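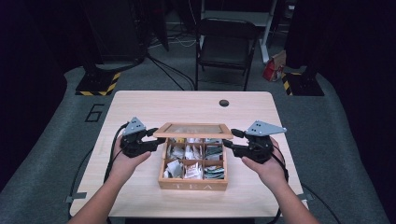 Homa Naseri wanted to know whether a policy learned from hand-held grippers can ever be as good as one learned by driving the real arms, or whether we were just saving ourselves trouble. It's a fair thing to ask, and enough people have written in with some version of it since May that we put this page together.

Is it as good as teleoperation?

For tasks like the tea box, we think so, and the short answer is that people move more naturally when the tool is in their own hands. Driving a pair of arms from a distance makes you slow and careful in ways the policy then copies. What you give up is the guarantee that the arm can follow. A person's wrist will happily do things our arms won't, so every recording is checked against the arm's joint limits before it goes into training.

How much data went into the current policy?

The tea box set has 958 recordings, all two-handed. The larger Plirus collection, which we use for the first stage of training, has 4000 recordings of other tabletop tasks. We threw out 174 tea box recordings on top of those 958, mostly where the tracking of one gripper drifted - it's a sad pile to look at, but keeping them made the results worse.

Why a tea box, of all things?

Well, we like tea! But it also happens to be a lovely test. A hinged lid has to be opened along an arc, the glass in it throws reflections at the cameras, and the packets are thin, floppy and packed close together in little compartments.
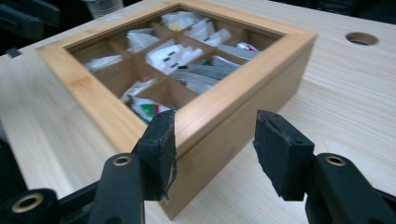

Gripper camera view of the box with both fingers open.

Does the glass confuse the policy?

Sometimes, yes. With the lid closed, an early version would reach for the packets as if the glass weren't there. Adding recordings that start with a closed lid helped a great deal, and so did giving the policy both gripper views along with the one from the head.

Can I use the method with my own grippers?

Please do! You'll need to redo the calibration between camera and fingertips, and the Tovular notes walk you through that. Kovalchuk fingers need a different opening width in the settings file, so change that first. Plan on 2 afternoons if you haven't done it before.

Where do I send a question that isn't here?

Write to the Grerkcombe project desk. We read the mail on Monday and do our best to answer everyone, even when the answer is a bit long.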